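Zenaria Glaze and Slip Calculator: Frequently Asked Questions

General

What does Zenaria do?
Zenaria converts a glaze recipe between batch sizes, reports the oxide analysis of the result, and prints a weighing sheet. It does not predict color. Color depends on the clay body, the application thickness and the firing, none of which the program models.

Which file formats can I import?
Plain text, comma-separated values, and recipe files saved by Vistar 2 or later. Older Vistar files must be opened in Vistar and saved again before import.

Is there a limit on the number of recipes?
A single library holds up to 600 recipes. You can keep several libraries and switch between them from the File menu.

Recipes and materials

Why does my recipe total more than 100?
Colorants and opacifiers are normally listed as additions on top of the base. Zenaria leaves them outside the base total. To fold them in, select the recipe and choose Retotal.

How many materials are in the built-in list?
There are 464. Each entry carries an analysis, a loss on ignition figure and a revision month. Entries last revised before December are flagged in gray after each update.

Can I change the analysis of a built-in material?
No. Make a copy and edit the copy. Recipes that use the original are not affected until you substitute the copy with Replace Material.

My feldspar supplier changed. Do I need to re-enter every recipe?
No. Replace Material works across a whole library. Check the silica to alumina ratio afterward, as two feldspars sold for the same purpose can differ enough to move a matte glaze toward satin.

Weighing and mixing

What scale resolution should I set?
Enter the smallest step your scale displays. The weighing sheet rounds to that step and shows the rounding error per line. For test batches under 266 grams, a scale reading to 0.1 gram is recommended.

Does the weighing sheet account for water?
Only if you enter a target specific gravity. Otherwise water is left blank and should be added by feel, then recorded.

In what order should materials be added?
The sheet lists them in recipe order. If you use bentonite, mix it with the other dry powders before they go into water. Added alone to water, it forms lumps that will not pass a fine sieve.

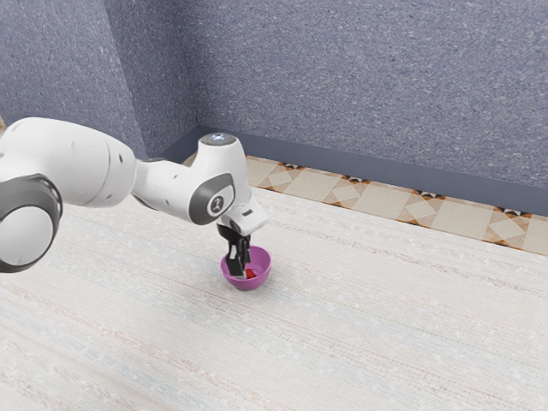

Printing and labels

Why are my labels shifted down the sheet?
The printer driver is scaling the page. Set scaling to 100 percent and turn off Fit to Page. If the shift remains, enter an offset under Label Setup.

Can labels include a batch number?
Yes. Batch numbers are assigned when the weighing sheet is printed. Reprinting a sheet keeps the original number.

Support

Who maintains the material list?
Dymphna Brophy maintains the analyses. Corrections should include the supplier's data sheet. Import and printing problems go to Niall Chisholm through the Support form. Attach the library file and state the program version.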